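Bei Garnumov sollen Roboterarme künftig einen Teil der Arbeit am Sortiertisch übernehmen. Der Versandhändler für Spiel- und Haushaltswaren hat dafür im Mai mit der Firma Cunamico einen Testplatz eingerichtet. Von Entlastung ist in der Mitteilung des Unternehmens gleich viermal die Rede, von Stellen kein einziges Mal. Am Standort arbeiten mehr als 400 Menschen, 9 davon sind bisher dem Testplatz zugeteilt. 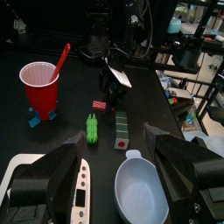
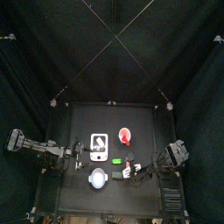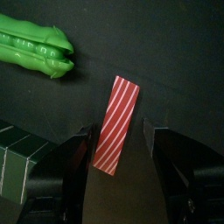

Arbeit am Testplatz in schwarzer Umgebung: Greifer und Kleinteile auf der Tischplatte

Was sich für die Beschäftigten ändert, beschreibt Projektleiter Rhydian Ifans als »Aufwertung«. Wer früher selbst sortiert habe, überwache jetzt die Arme und greife bei Störungen ein. Das klingt nach mehr Verantwortung, bezahlt wird es nach der alten Lohngruppe. Auch die Auswahl der Ware wirft Fragen auf: ein rot-weiß gestreiftes Klötzchen, eine Schote aus glänzendem grünem Plastik, ein dunkelgrüner Block, dazwischen viel freie Tischfläche. In den Kisten der Retourenabteilung liegt die Ware übereinander, oft in zerrissener Verpackung. Ob die Technik damit zurechtkommt, ließ Cunamico auf Nachfrage offen.

Eifion Samuel vom Betriebsrat verlangt deshalb Zahlen. Garnumov nennt als Ziel 1.000 Teile pro Schicht. Wie oft dabei ein Mensch nachhelfen muss, wird nach seinen Angaben nicht gesondert erfasst. »Wenn die Kollegin daneben steht und jedes Mal eingreift, dann ist das ihre Leistung und steht trotzdem beim Roboter«, sagt Samuel. Für sortierte Ware gab es bisher eine Prämie ab 500 Teilen. Am Testplatz entfällt sie ersatzlos.

Das Unternehmen will nach dem Sommer über weitere Plätze entscheiden. Eine schriftliche Zusage, dass die Zahl der Stellen in der Sortierung gleich bleibt, hat der Betriebsrat bis heute nicht erhalten.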